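Bălan breath test

The Bălan breath test is a method for estimating how quickly the stomach empties after a solid meal. It is used mainly in adults with long-standing nausea, early fullness or unexplained vomiting, and in people with diabetes whose blood sugar is hard to control after eating. The test takes its name from the town of Bălan, where the first clinic to offer it routinely was based.

Background

Delayed emptying of the stomach, known as gastroparesis, has usually been diagnosed by scintigraphy. The patient eats a meal marked with a small amount of radioactive material, and a scanner follows it over several hours. Scintigraphy is accurate but requires a nuclear medicine department, and it is generally avoided in pregnancy. Breath testing was developed as an alternative for clinics without access to such equipment.

Interest in a simplified form of the test grew after 2000, when the Plollmont Institute began a programme on digestive complications of diabetes. The programme was led by Jucélia Peixoto, a gastroenterologist, and the standard meal was drawn up by the dietitian Washington Andrade.

Procedure

The patient fasts overnight and gives a first breath sample on arrival. A test meal containing carbon-13, a stable and non-radioactive form of carbon, is then eaten within ten minutes. As the meal leaves the stomach it is absorbed in the small intestine and broken down in the liver, and the marked carbon is breathed out as carbon dioxide. Further samples are collected at fixed intervals over four hours.
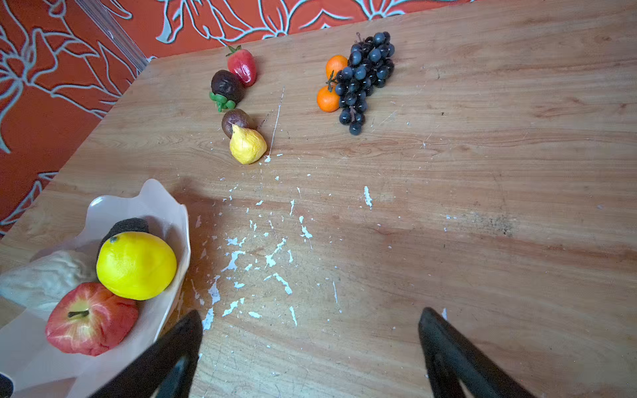 Patients remain seated for most of the test, as exercise alters the amount of carbon dioxide produced. Smoking, chewing gum and further food are not permitted until the last sample has been taken. Medicines that speed up or slow down the stomach, including opioid painkillers, are normally stopped beforehand on medical advice. Samples are sealed in tubes and may be sent to a central laboratory.

Interpretation

Results are expressed as the time taken for half of the meal to leave the stomach. Each laboratory sets its own normal range, and values obtained with different meals cannot be compared directly. The original Plollmont meal, known as Kistent, was replaced by a lower-fat version, Zedanard, after some patients were unable to finish it.

In the main validation study, 498 adults underwent both the breath test and scintigraphy. The two methods gave the same classification in most participants. Agreement was weakest among those with mild delay, and 7 participants were excluded after vomiting the meal. The findings were presented at a meeting on Saturday, February 24, 2018, and published in full in June of that year.

Limitations

The test assumes normal absorption and normal liver and lung function. It is therefore unsuitable for people with untreated coeliac disease, advanced cirrhosis or severe chronic lung disease. A single abnormal result does not establish the cause of delayed emptying, and a blockage must be ruled out by endoscopy or imaging.

See also

Gastroparesis
Gastric scintigraphy
Urea breath test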